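Steel things, and where to hang them

Posted by Angharad Probert, 4th July

I have been meaning to write up the kitchen utensils since March, when the old set finally went. The old set was black nylon from the market in Polton and the edges had gone furry. I'd also melted the slotted spoon on the side of a pan. So everything nylon went out and I have been going over to stainless steel a piece at a time.

I didn't want a boxed set. I looked at one in Beddoe for £85 and half of it was stuff I would never pick up, including a spaghetti server, and I already use tongs for that. Buying singly takes longer but you get to hold each one first, and the thing I care about most is the handle. A thin flat handle digs into your palm when you are stirring something thick. A round one doesn't.

The brushed finish is the other thing. I like it on the part you hold. Fingerprints hardly show and it isn't slippery when your hands are a bit greasy. Polished is fine for the working end, which gets scrubbed anyway, though polished steel shows every water mark if you leave it to drain. I dry mine with an old tea towel straight away. My sister puts hers through the dishwasher and says they come out the same, so do as you like. 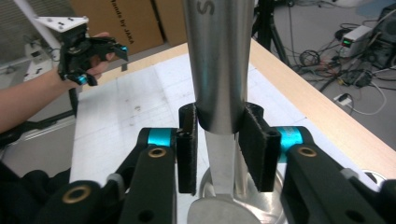 Brushed silver down to a narrower shaft, and a round shiny base. There's a big S near the top.

Paper on the table is a habit from my mum, who never put metal straight on to wood. Ours is white with a faint grid and has picked up some smudges. It helps when I am working out how far apart hooks should go, as you can lay things out against the squares and see whether they will knock into each other. Long handles are easy. It is the heads that need the room.

For the rail I have gone back and forth. Benudau do a plain steel bar with sliding hooks, and Junmont do a wooden strip with fixed pegs. The wooden one looks nicer but the pegs are too fat for a small hole. I'd want anything with a wire loop on it to go on a thin hook and come off with one hand, and the pegs wouldn't do that. So it will probably be the bar, over the worktop to the left of the cooker, away from the steam.
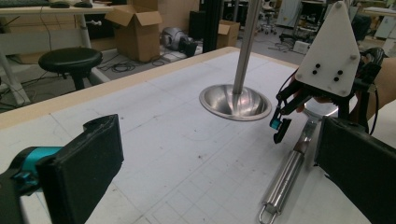
Wire hanging loop on the long round handle, flat oval head at the other end. Shallow steel bowl too.

Flat heads and bowls need different spacing. A flat head can hang close to its neighbour if they face the same way. A bowl sticks out at the front, so I'd put that sort at the end of the row where there is nothing for it to bang against.

On cleaning, I use washing-up liquid and a soft sponge for the ordinary wash, and bicarb made into a paste for anything stuck on. No scourers on the shiny parts. Vinegar takes off limescale, but rinse it well. If you have a brushed handle, wipe along the grain.

I still need a decent whisk and a fish slice with a bit of bend in it. The fish slices I've tried were all too stiff to get under an egg. If you have one you get on with, leave a comment and tell me where you bought it.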